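Worktop tips: comparing grippers in a real kitchen

Posted 25/08/2026 by Anežka Hudec

These notes are for anyone trying a small arm on a kitchen counter and wondering which gripper to keep. I tested two: the Windotine two-finger parallel type and the Alodia suction cup. Both ran from the same Murín controller, on the same arm, with the same list of objects.

Clear the back of the counter last. Mugs, jars and utensil pots standing against the wall are useful early on, as they show how much room the wrist needs when it tilts. A bare worktop flatters every gripper.

Use a tray with a raised rim as the pick area. Small packets that slip will usually stop at the rim, and the tray can be lifted out and put back without moving the arm. Mark two of its corners with masking tape on the counter.

Lay flat items at an angle. A box placed square to the arm is the easy case and tells you little about the fingers or the camera. I start at a slant and turn the item a little after each pick.
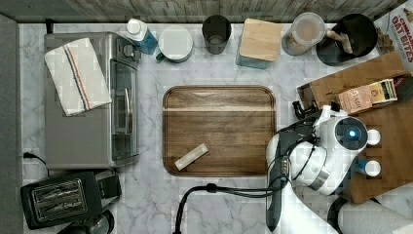

Glossy stone and stone-effect tops cause more trouble than wood. Under a ceiling light the camera picks up glare, and strong veining can be taken for an edge. Switch off the light directly overhead and use a lamp from the side – a plain paper shade is enough.

Suction does well on smooth card and badly on crinkled wrappers. The Alodia cup held a full tea box every time and dropped most snack bars. Wipe the lip with a damp cloth every 20 picks, more often if there is flour about.

The Windotine fingers coped with wrappers but crushed soft packets at the default setting. On the Murín scale, which runs to 500, I now use 75 for packets and 123 for boxes. Change one setting at a time and write it down.

Cables need more care than the grippers do. Leave a loop at the wrist large enough for a full turn, then run the arm slowly through its whole reach with nothing in the fingers. Keep the slack away from the toaster and anything else that gets hot. Unplug those appliances before the first run.

Cardboard boxes with open flaps should be tested separately. The fingers catch on a flap when they come in low. Raise the approach height, or fold the flaps down and tape them.

Clean rubber finger pads with warm water and a drop of washing-up liquid. Spirit made mine go hard. Piltmont sells spare pads in pairs, and they fit the Windotine fingers after a slight trim.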